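Skorkley Teaching-by-Hand Project
Progress report to the Weltska fund, August
Prepared by Océane Gosselin

Where we are

The plan promised 1,000 usable demonstrations by the end of the summer. We have 1,933 recorded. Before anyone at Weltska orders a cake, I should add that "recorded" and "usable" are different columns, and Kohei Yoshida is still working through the second one. He has thrown out 600 so far, mostly for hesitation. An operator who stops to think for four seconds teaches the arm to stop for four seconds, and it learns this faster than anything else we show it.

Plates

Dishes were the part of the proposal your reviewers doubted, and they had a point. By remote control the operator has no feeling of grip at all, so everyone squeezes too hard or not enough. Hạnh Tô rewrote the instructions in July: take the plate by its rim, tilt it, hold it there, then move. Her version fits on one side of paper. Mine ran to nine pages and is no longer in circulation.

Glazed plates remain harder than matt ones. The shine shifts as the plate turns and the wrist view shifts with it, so we now record each plate at several tilts.
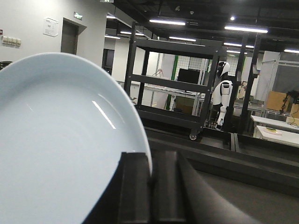 Bins

Picking from the blue bins is going better on paper than it looks in the recordings. Joaquim Azevedo, who drives these sessions, is quick, and the wrist camera is not. When he drops into a bin at his natural speed the rims smear into each other and a pale object becomes a white glow between the fingers. Kohei would like him to slow down. Joaquim would like a better camera. I have put 2 in the budget request and asked Joaquim to slow down until you reply.

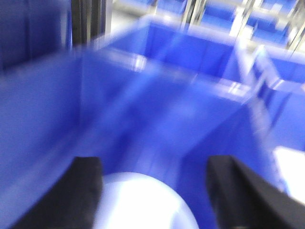 Guiding by hand

We also tried moving the arm directly, with the motors slack and a person pushing it about. New people pick this up in a morning. It is tiring after an hour, and hands and sleeves keep getting into the recordings. We will keep it for short corrections and use remote control for the rest.

Money and next steps

Spending is under plan, chiefly through the replacement joysticks from Stustoswood not having arrived. Heloísa Portela has the correspondence, should you want something long to read.

Before the next report we intend to finish sorting the plate recordings, repeat the fastest bin sessions, and train on both sets together. The Hồ tray task moves to the autumn.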